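# Skiltent W2 : module de vision de poignet avec calibrage continu

Le Skiltent W2 est un module de vision pour bras robotisés, développé par l'atelier Cunha. Il se fixe au poignet du robot et il est livré avec le logiciel de calibrage Sidska. Cette page présente le matériel, la méthode et les résultats que nous avons obtenus dans notre hall d'essais. Elle s'adresse aux laboratoires et aux intégrateurs qui connaissent déjà la transformation main-œil et qui veulent la garder juste pendant le travail.

## Pourquoi un calibrage continu

La méthode habituelle demande une mire, une série de poses et un arrêt de la cellule. On obtient une bonne transformation le premier jour, puis elle se dégrade peu à peu : une vis se desserre, le support prend un petit choc, la température du hall change. L'opérateur s'en aperçoit souvent quand les prises commencent à manquer.

Sidska procède autrement. Le logiciel utilise comme repères les parties du robot qui restent dans le champ de la caméra : le bord d'un segment, une ligne de joint, la tête d'une vis. Ces éléments sont connus par le modèle géométrique et leur position se calcule avec les angles des articulations. L'écart entre la position calculée et la position observée donne la correction. La mire sert seulement à la première installation.

Cette idée a été proposée par Graça Sampaio pendant un travail sur les occultations. À cette époque, nous cherchions à effacer le robot des images, comme le font beaucoup d'équipes. Nous avons ensuite compris que ces pixels contenaient une information utile et que nous la jetions.
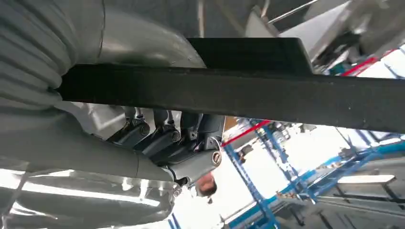

Le choix des repères est donc le point le plus délicat de la méthode. Une surface polie déplace ses reflets quand le bras bouge, et le logiciel peut prendre un reflet pour une arête. Une gaine souple se déforme à chaque mouvement. Sidska attribue à chaque repère un poids, qui diminue lorsque son comportement ne suit pas le modèle. Les pièces mates et rigides gardent en général le poids le plus élevé. Le fond n'entre pas dans le calcul, même s'il est très clair ou surexposé.

## Résultats

Les essais ont commencé en janvier. Nous avons enregistré 2796 poses, réparties sur 138 séquences de manipulation, avec des prises et des déposes d'objets. Le support de la caméra a été déréglé volontairement dans 52 séquences, sans prévenir la personne chargée de l'analyse.

| Donnée | Valeur |
|---|---|
| Séquences enregistrées | 138 |
| Séquences avec support déréglé | 52 |
| Poses analysées | 2796 |
| Poses nécessaires pour retrouver une transformation stable (médiane) | 28 |

Dans toutes les séquences déréglées, le logiciel a signalé le défaut. La correction automatique a convergé dans la plupart des cas. Les échecs concernent surtout des mouvements très courts, où le poignet tourne presque autour d'un seul axe. Dans cette situation, le problème est mal conditionné et nous conseillons d'ajouter deux ou trois poses plus variées.

Rosário Arruda a refait l'analyse avec un autre tirage des séquences et elle a trouvé la même médiane. Nous n'avons pas encore testé la méthode sur un robot à câbles ni sur un bras à segments souples.

## Ce que contient la livraison

- le module de caméra W2 et son câble
- la bride de fixation Doltar, avec ses vis
- une mire rigide pour la première installation
- une licence Sidska pour un poste de travail
- le jeu de données des essais, avec les angles articulaires et les transformations de référence

## Installation

1. Fixer la bride au poignet et contrôler que le câble garde du jeu dans toutes les orientations.
2. Importer dans Sidska le modèle géométrique du robot et du préhenseur.
3. Faire le calibrage initial avec la mire.
4. Lancer le mouvement de reconnaissance, pendant lequel le logiciel choisit ses repères.
5. Vérifier la liste des repères et retirer ceux qui sont placés sur une pièce mobile non modélisée.

Après un changement de préhenseur, il faut reprendre à l'étape 2. Une correction calculée avec l'ancien modèle peut sembler correcte à l'écran et rester fausse.

## Disponibilité

La version présentée est celle du 1er novembre 2025. Le W2 est proposé à l'achat ou en prêt pour les projets de recherche. Pour une demande de prêt, merci d'indiquer le modèle du bras, le type de préhenseur et la fréquence à laquelle les angles articulaires sont lus. Les demandes sont traitées par Rosário Arruda, en français ou en portugais.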